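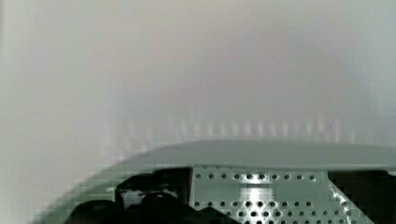 ## 4. Installing and Starting the Softener

Section 4 applies to the Tirkley 1042 and Tirkley 1115 cabinet softeners with the Barnley bypass valve already assembled (see Section 3). If the unit was shipped with a Hervieu bypass, follow the insert packed with that valve for steps 4.2.3 through 4.2.6, then return to this section at 4.3.

### 4.1 Before you start

Have the following on hand:

- two adjustable wrenches
- silicone grease, food grade
- plumber's tape
- one bucket
- one Proletach hardness strip for raw water, and one for treated water
- softener salt, pellet or tablet form
- the drain line and clamp from parts bag 2

Read the hardness of the raw water at an outside tap or at the pressure tank. Write the value inside the front cover of this guide. It is needed in 4.5.

**CAUTION:** Do not install the softener where the temperature can fall below freezing. Freezing damages the valve body and the resin tank and is not covered by the warranty.

**CAUTION:** Do not connect the softener to the hot water line.

### 4.2 Connecting the supply

1. Turn off the main water supply. Open the lowest cold tap in the building and leave it open until flow stops.
2. Turn off the water heater. For gas models, set the control to PILOT.
3. Set the cabinet in its final position. The floor must be level and must carry the full weight of the unit with salt and water. Shim under the base if needed, never under one corner only.
4. Grease the four O-rings on the bypass valve lightly. Push the valve into the control head until both clips can be inserted without force.
5. Connect the raw water pipe to the port marked IN. Flow direction is shown by the arrow molded into the port.
6. Connect the house pipe to the port marked OUT.
7. Turn both bypass handles to BYPASS.

**NOTE:** Solder joints must be completed and cooled before the pipe is attached to the valve. Heat carried along the pipe deforms the port threads.

**NOTE:** If metal pipe was used as an electrical ground, the section removed for the softener must be bridged with a ground strap. Parts bag 2 does not include the strap. Local code may require an electrician for this step.

### 4.3 Drain and overflow

1. Slide the drain line over the barbed fitting on the side of the control head and tighten the clamp.
2. Route the line to a floor drain, standpipe, or laundry sink. Avoid kinks and sharp bends.
3. Secure the free end so that it cannot move under pressure. Leave an air gap between the end of the line and the flood level of the drain. The required gap is set by local code.
4. Attach the overflow line to the elbow at the back of the salt compartment. Run it downhill over its full length.

Do not join the drain line and the overflow line with a tee. The overflow has no pressure behind it, and a shared line will send regeneration water back into the salt compartment.

A drain line that rises above the control head is permitted on the 1115. On the 1042 it is permitted only with riser kit 663, ordered separately. Without the kit, the 1042 may not draw brine completely and will report code 23 at the end of the cycle.

### 4.4 Filling and purging

The tank must be filled slowly. Rapid filling lifts the resin bed into the upper distributor, and the beads then pass into the house piping.

1. Confirm that both bypass handles are at BYPASS.
2. Turn on the main supply. Run a cold tap until the water is clear and free of air.
3. Plug in the transformer. The display shows the model number, then a blinking clock.
4. Hold REGEN until the motor starts. Wait for the display to read BACKWASH, then unplug the transformer. The valve stays in position.
5. Open the inlet handle one quarter of its travel. Air will leave through the drain line with some noise.
6. When a steady stream of water reaches the drain, open the inlet handle fully.
7. Let the water run until it is clear. A tea-colored tint at first is normal for new resin.
8. Plug the transformer in again and let the valve return to SERVICE.
9. Open the outlet handle fully.
10. Check every joint, including the clips at the bypass valve. If a joint weeps, return to BYPASS and relieve pressure before tightening.

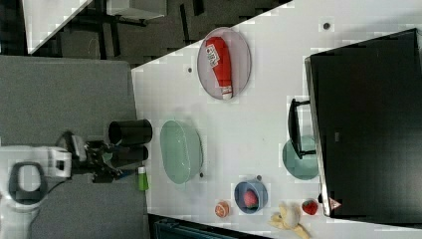 11. Pour two gallons of water into the salt compartment. This is done once, by hand. The control head meters all later refills.
12. Add salt to the fill line marked on the brine well. Keep the cap on the brine well while pouring.

**CAUTION:** Do not use rock salt, ice melt, or salt with added iodine. Insoluble matter collects at the bottom of the compartment and blocks the float.

### 4.5 Setting the controller

| Display | Setting | Factory value |
|---|---|---|
| CLOCK | Current time, AM/PM | 12:00 PM |
| HARD | Raw water hardness, grains per gallon | 15 |
| REGEN AT | Start of regeneration | 2:00 AM |
| SALT | PELLET or TABLET | PELLET |
| DAY LIMIT | Longest interval between cycles, days | OFF |

Press SET to move to the next line. Use the arrow keys to change a value. The controller stores the value when SET is pressed again; values left blinking are discarded after one minute.

If the raw water contains dissolved iron, add 5 to the hardness value for each part per million of iron. Above 3 parts per million, install an iron filter ahead of the softener.

Set REGEN AT to an hour when little water is used. Hard water is supplied to the house while a cycle is in progress. Where a second softener shares the same drain, offset the two start times by at least two hours.

DAY LIMIT should be left OFF in a house occupied all year. For a weekend property, set it to 7 and arrange for the cycle to finish before Saturday.

### 4.6 First regeneration

Wait two hours after step 4.4.12 for the brine to form. Hold REGEN until the motor starts. The cycle runs through BACKWASH, BRINE, RINSE, and REFILL without further input.

After the cycle, turn the water heater back on and test a cold tap with the second Proletach strip. The reading should be one grain or less. Hot taps continue to deliver hard water until the contents of the heater have been replaced.

If the reading is higher:

- check that both bypass handles are fully at SERVICE
- check that the water level in the salt compartment dropped during BRINE
- repeat the cycle once, then see Section 7

Record the installation month, the model, and the serial number on the warranty card. The serial number is on the label under the salt lid.

*Section 4 revised by Agathe Collet. Replaces the December printing; changes in 4.3 and 4.5.*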